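Wendura One-Piece Vanity Tops
Installation and Care Guide, Part No. 1792

Section 7: Setting the top against the wall, first cleaning and daily layout

Before you begin

This section applies to vanities with a one-piece top and integrated basin, placed with the back edge against a painted wall. The cabinet must be level and fixed to the wall as set out in Section 4. The faucet and drain must be fitted and the supply lines leak-tested (Sections 5 and 6).

You will need: a soft cloth, a sponge without an abrasive side, mild dish soap, painter's tape, a plastic scraper, a tube of Fenier clear or white bathroom sealant, and a flashlight.

CAUTION: Do not use acetone, paint thinner or scouring powder on the top. Damage to the gloss surface from these products is not covered.

7.1 Checking the wall line

1. Remove everything from the rear of the counter.
2. Wipe the wall for a hand's width above the top. Allow it to dry.
3. Hold the flashlight flat to the wall and look along the joint from one end. Textured paint will show small high spots. These are normal and do not need sanding.
4. Check that the back edge of the top follows the wall in a straight line. If the gap changes by more than the thickness of a coin over the full width, go back to Section 4 and reset the wall screws.
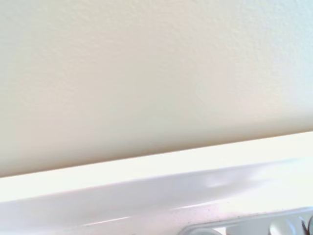 Undell, October

The line between wall and top should read as one clean edge along its whole length. A thin shadow directly above the edge is acceptable on a textured wall. Glare on a white gloss surface can hide dust and small smears, so look at the surface from both sides before applying tape.

NOTE: Part No. 1792 replaces Part No. 1133. The earlier guide called for sealant along the front of the cabinet as well. This is no longer required.

7.2 Sealing the joint

1. Run one strip of painter's tape along the wall and a second along the top, leaving an even gap between them.
2. Cut the nozzle at an angle. The opening should be slightly smaller than the gap.
3. Start at the end farthest from the door. Apply the sealant in one pass where possible.
4. Smooth with a wet finger or a sealant tool. Do not go back over a section once it has started to skin.
5. Pull both strips of tape while the sealant is still soft, at a low angle and away from the joint.
6. Leave the counter dry for 120 minutes. Keep the faucet off during this time.

Full cure takes longer in a cold room. Follow the time on the sealant tube if it differs from step 6.

On painted walls with a heavy texture, the tape may lift at the high spots. Press it down again with the edge of the plastic scraper immediately before applying sealant. Any sealant that creeps under the tape can be rolled off the gloss surface with a thumb once cured. On the wall it should be left alone or painted over, if the product used is paintable.

7.3 First cleaning

1. Remove any remaining protective film. Start at a corner and pull slowly. Film left under the faucet base can be trimmed with the plastic scraper.
2. Mix a few drops of dish soap in warm water.
3. Wash the counter, then the basin, then the drain. Rinse the cloth between each.
4. Clean around the faucet base and under both lever handles.
5. Dry the faucet separately with a clean cloth. Chrome will spot if left to air dry.
6. Wipe the cabinet doors and knobs with a damp cloth. Do not soak the door edges.

NOTE: Pre-moistened wipes may be used for daily cleaning if the package does not list bleach or alcohol. Rinse with water afterwards.

CAUTION: Water must not be left standing at the foot of the cabinet. Dry the floor and the cabinet base after each cleaning, including the grout lines where the floor is tiled.

7.4 Placing items on the counter

The usable surface lies to either side of the basin and in a narrow band behind it. Keep the swing of the faucet levers clear.

1. Turn both levers through their full travel and note how far they reach.
2. Place tall bottles, such as soap dispensers and dropper bottles, toward the back corner.
3. Place low items toward the front, where they can be lifted without reaching over the basin.
4. Keep the drain clear at all times.
5. Move cardboard packaging off the counter once it has been emptied. Wet cardboard can leave a brown mark on a white top.

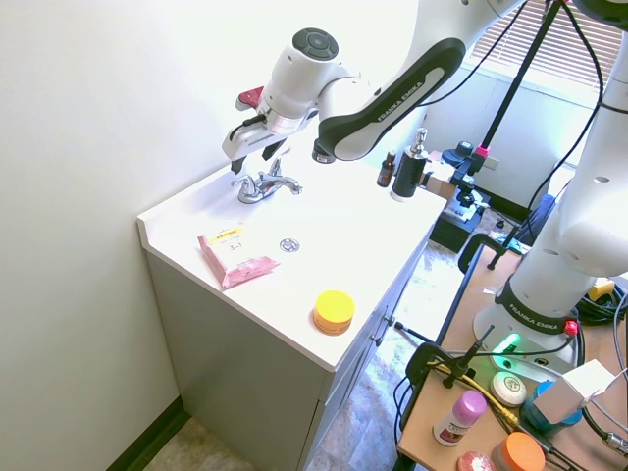 Fig. 7-2. Counter with bottles at the back right, a yellow container near the front right corner and a pink packet at the front left.

Bottles with oil, dye or hair colour should stand on a small tray. Coloured residue wipes off easily within the first hour and becomes harder to remove after that. For metal-topped pump bottles, dry the underside weekly.

Round containers should not be set on the sloped rim of the basin. If a container has a separate lid, close it before moving it. Lift items to move them. Grit caught under a sliding base will scratch the gloss finish.

7.5 Cabinet doors

Doors are supplied with one round knob each and Peixoto clip hinges. If a door rubs or sits low after the top has been set:

1. Open the door fully.
2. Turn the front hinge screw a quarter turn to move the door sideways.
3. Turn the rear screw a quarter turn to move it in or out.
4. Close the door and check the gap. Repeat as needed.
5. Tighten the knobs by hand. Do not use pliers.

7.6 Care schedule

Daily: wipe the basin and faucet; dry the rear joint.
Weekly: lift all items and wash the full counter; clean the drain.
Every three months: check the sealant for gaps, lifting or mould; check the shut-off valves inside the cabinet.
Yearly: replace the sealant if any part has pulled away from the wall.

To replace sealant, cut along both sides of the old bead with a plastic scraper, clean the joint, dry it overnight and repeat 7.2.

7.7 Common faults

Dull patch on gloss surface: soap film. Wash with warm water and dry.
White crust at faucet base: hard water. Lay a cloth dampened with equal parts vinegar and water over the area for five minutes, then rinse.
Slow drain: remove and clean the stopper. See Section 6.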